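Tennis: Wuno Open moves to July with bigger draw

The Wuno Open will be played in July for the first time next year, after tournament organisers agreed a new slot with regional officials.

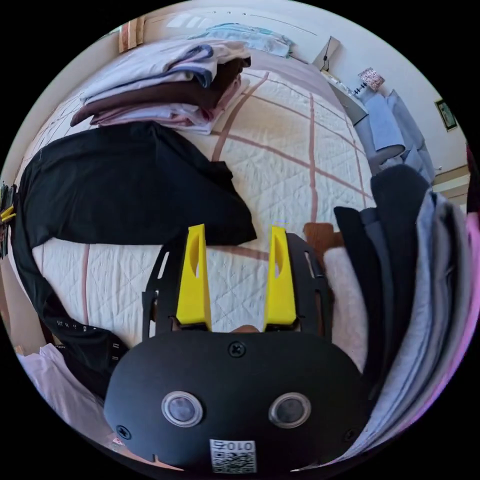 A white quilted bedspread with a grid of pinkish-brown stripes.

Tournament director Adanech Tsegaye said players had asked for a longer gap after the clay season. "They were coming here tired, and we lost three seeds before the first round," she said. Entries open on 14th June.

Sponsor Celtance has signed up for another three years. The indoor hall will be used if it rains, and the show court will have 802 seats, up from 452.

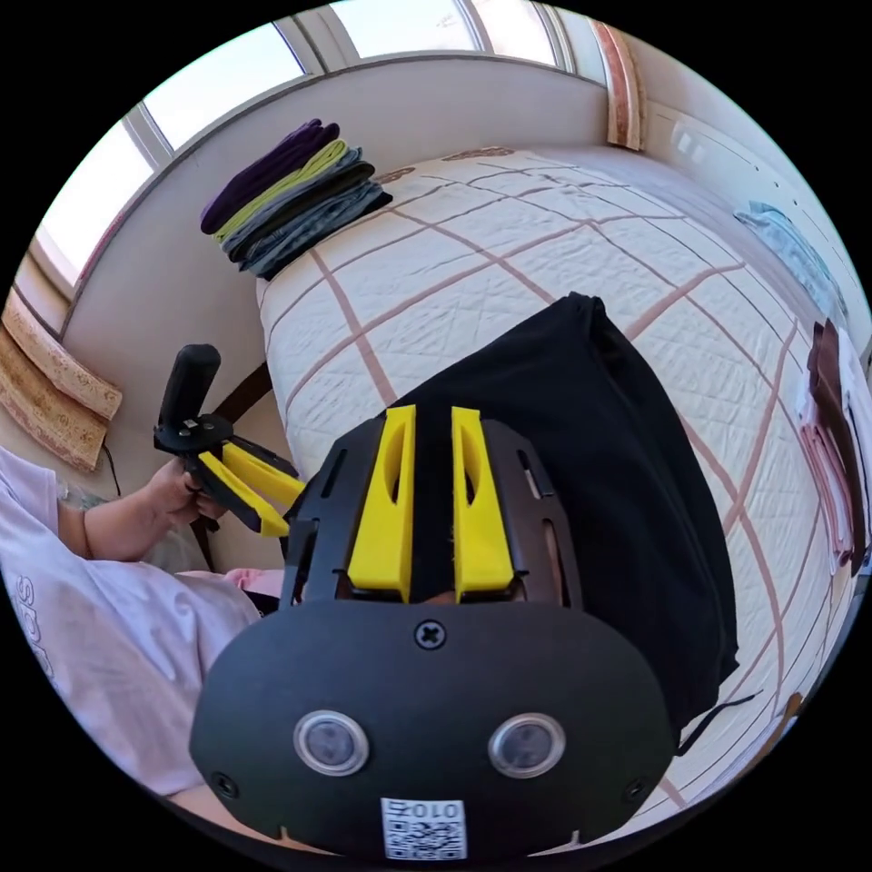

Doubles changes

Pairs will play a match tie-break in place of a third set until the semi-finals. Defending champions Chaltu and Lemlem Alemayehu have said they will enter again.

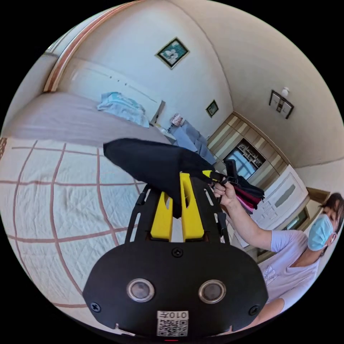
Six qualifying places will be on offer in the singles, two more than before. Bontu Admasu, last year's beaten finalist, is expected to go straight into the main draw.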